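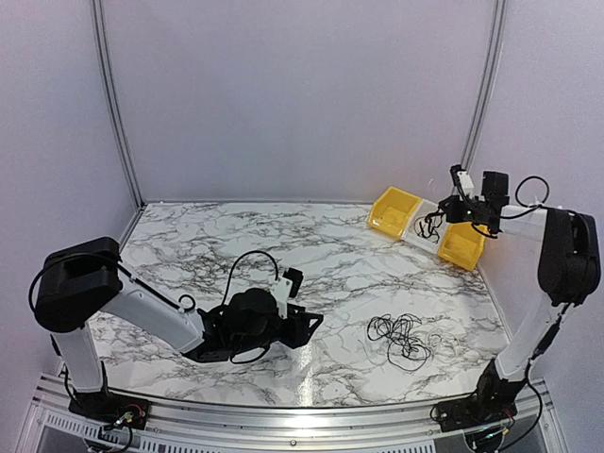
Two arms at the marble-patterned table, with the open bins behind.

Starance Roleplay Group: minutes of the autumn members' meeting
October 17, 2021
Held in the group's voice channel, with notes taken in the text channel alongside.

1. Minutes of the last meeting
Agreed with one correction. The river town is spelled Skultergate, all one word, and the map has been changed to match. Matters arising were all on the agenda anyway.

2. The September story
What a month! The Skultergate flood thread closed with 226 posts, our longest yet, and almost every active character turned up in it at some point. Particular praise for the bell tower chapter and for the ferry griffon, who was meant to be a background character and now has a family, a rival and a debt. It was agreed that the flood is official history from here on, so please mention it in new biographies if your character lives anywhere near the river.

The pacing in the middle was less popular. Three writers were left waiting while two others finished a long conversation on a roof. From the next story on, anyone may move a scene forward after 5 days of silence, as long as they leave the missing character safe and doing something sensible.

3. Character sheets
The new sheet was read through line by line and, with a few changes, adopted. The history section now has an upper limit of 4000 characters. There was some groaning at this from the dragon players, who have long lives to cover, and it was agreed that extra history can be posted as a separate story and linked at the bottom.

"Special talent" stays. "Weakness" becomes "What goes wrong for them", which got much better answers in the trial (one moth enchanter put down "lamps, compliments, soup"). Existing characters do not need a new sheet unless their owner fancies writing one, and several people plainly do.

4. Magic in Besel
Long discussion, and a really good one. Besel has been described as a city without magic, but two approved characters come from there and both can cast. Suggestions included a hidden school, a leak under the old walls, and the residents simply being too polite to bring it up. The last of these won by a wide margin. Casting in Besel is therefore possible and terribly rude. A short guide to Besel manners will go up in the lore section, open to additions from everyone.

5. Art swap
The Laskowska swap runs again this winter, named as before after the painter in our very first story. Sign-ups open as soon as the rules are pinned. Sketches, full colour, beadwork and written portraits all count. Please give your partner a reference or a clear description of markings, and say which side they are on. Last year's left and right wings caused a lot of redrawing.

6. Short story challenge
A proposal for stories of exactly 100 words was carried with cheering. The first theme is "a door that opens the wrong way". Entries in their own thread, hyphenated words count as one.

7. Any other business
The dice bot is to be kept out of the tavern channel.
A request for a sea map was warmly received. Coastline ideas to the maps thread, please, even scribbles.
New members asked whether they may join a story partway through. Yes, always, and do say hello first so someone can write you in.

Next meeting to be arranged by poll. Main item: where the ferry goes now that the bridge is down.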